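We use cookies to remember your reading level and text size. Accept | Settings

How Do You Test a Robot's Fingers?

April 2, 2020
By Chunhua Qiu

A gripper is the part of a robot arm that holds things. It does the job your hand does at the end of your own arm. There are many kinds, and a gripper that is good at lifting boxes may be very poor at holding a coin.

To compare grippers fairly, engineers give each one the same job. At the Holtville workshop the job is putting a processor into a computer. A processor is the flat, square part that does the computer's sums. It sits in a socket on the motherboard, the large green board that joins all the parts together.

The computer case is laid on its side with the side panel off, so that the arm can reach in from above. A camera on the wrist of the arm looks the same way as the fingers.

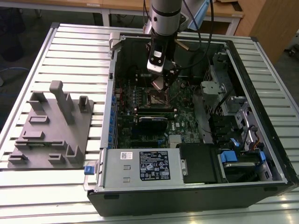 Step 1: Hold the part

The first thing to compare is grip. If the fingers squeeze too lightly, the processor slips. If they squeeze too hard, it may tilt or be damaged. The processor must be held by its sides, because the underside has to meet the socket.

Some sockets have tiny metal pins inside. The pins bend easily, and a bent pin can stop the computer from working. A metal frame with a lifting plate goes around the socket. The plate must be open before the processor can go in.

Two grippers were tried. The Sesoron has two flat fingers that slide together in a straight line. The Kerekes has fingers moved by links, which are short bars joined by pivots. Links let the fingers swing, so the tips travel in a curve as they close. The controller has to allow for that curve.

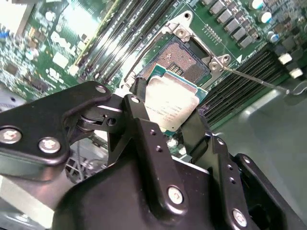 Chunhua Qiu

Step 2: Line it up

A processor fits its socket only one way round. The robot must get three things right: where the part is, how high it is, and which way it is turned. Each gripper had 40 tries. A try was stopped if the part touched the socket at the wrong angle.

Fingers also get in the way of the camera. Wide fingers can hide the very thing the robot needs to see. When you thread a needle, you move your head to see past your hand. A wrist camera cannot do this, as it moves only when the wrist moves.

Once a processor is in the socket, the frame goes around its edges and a thin metal lever runs alongside. The memory slots are close by, so there is not much space for a gripper to work.
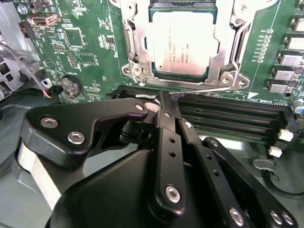
Processor in its socket, with the gripper at the memory slots.

Step 3: Check what the camera sees

Shiny metal is difficult for cameras. Light bounces off it and makes bright patches called glare. Inside a patch of glare the picture is nearly white, and small details are lost. The edge of a table or a case can cause as much trouble as the part itself.

Engineers can move the lamp, turn the arm, or change the exposure. Exposure is the amount of light the camera collects for each picture. A shorter exposure makes bright metal easier to see, but it makes dark corners darker.

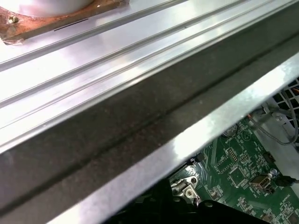

Doğukan Bozkurt would change the lamp before touching the exposure, on the grounds that a dark corner can hide a cable and a gripper that catches a cable has failed the test anyway.

Both methods are used. The important rule is to change one thing at a time. If you change the lamp and the fingers together, you cannot tell which one made the difference.

Words to know
Controller: the computer that tells the arm how to move.
Link: a stiff bar that joins two moving parts.
Pivot: a point that something turns around.

More in this series
What Is a Robot Joint? by Amrit Cormier
Why Motors Get Warm
The Sturkel Controller, Explained
How Cameras Measure Distance by Mingxuan Dai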